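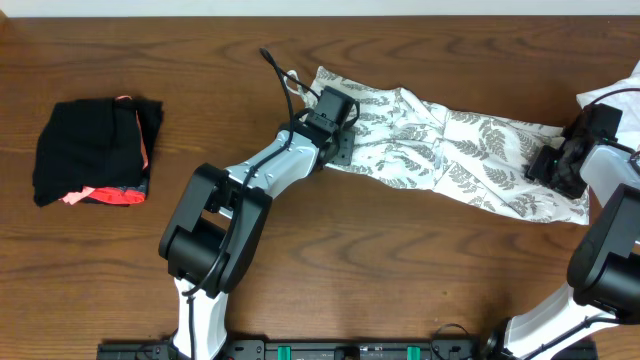 Page last changed: September

I finally got over to Jirnilbridge to see the two-arm build I'd been reading about all summer, and I came home so full of ideas that I sat in the car and wrote half of this on the back of a parking receipt. Grażyna Domański runs the project from the shared workshop behind the old Sikora garage. You go in past the bike stands, up one flight of very steep steps, and the table is right there by the wall.

And what a table! I'd expected gray bench tops, and there's this lovely warm brown wood with dark swirls all through the grain. The arms stand along one edge of it on a black rail, white links and chunky black joints, with the cables running down along them to the base. Grażyna calls the whole setup Isto. It took her and Radosław Wasilewska most of a year of evenings, and the parts bill stood at $692 when they stopped adding it up.

The job that day was laundry. They had got as far as a long white piece with a gray fern print, and it's a horrible thing to fold, thin at one end and wide at the other once it's stretched out. The left gripper had hold of the gathered end, and the right one was pressing the cloth down near the far end, with its little green light on. A folded stack was already sitting over on the left, mostly black with some bright coral orange showing at the side. I could have watched for hours (I did watch for nearly two).

What I liked best was how open they were about the fiddly parts. Radosław walked me through the cables first. The wrist cables need a big loose loop above the gripper or they tug when the arm reaches out, and he has gone through 64 zip ties finding the right places to hold them down. He also showed me the notebook. They write down every practice fold, good or bad, and they were on number 656 when I arrived. Plenty of pages just say "sleeve again."

I asked why they'd gone for two arms when one is already so much work. Grażyna handed me a T-shirt and told me to fold it with one hand behind my back. Fair enough!

Things I wrote down to try on my own build at home:

Bolt both bases to the same rail. My two are on separate boards and they creep apart.
Leave the table bare except for the cloth and the finished pile.
Start with towels. Prints and thin fabric come much later.
Label the power leads before you need to unplug one in a hurry.

The workshop is open to visitors on the first evening of the month from 6:30, and there's tea if you bring your own mug. Coming from Pumville it's about 40 minutes by the back road. Park on the street, as the yard gate gets locked at nine. Radosław is redoing the fingertips next with a softer rubber, and I've asked him to save me a pair of the old ones.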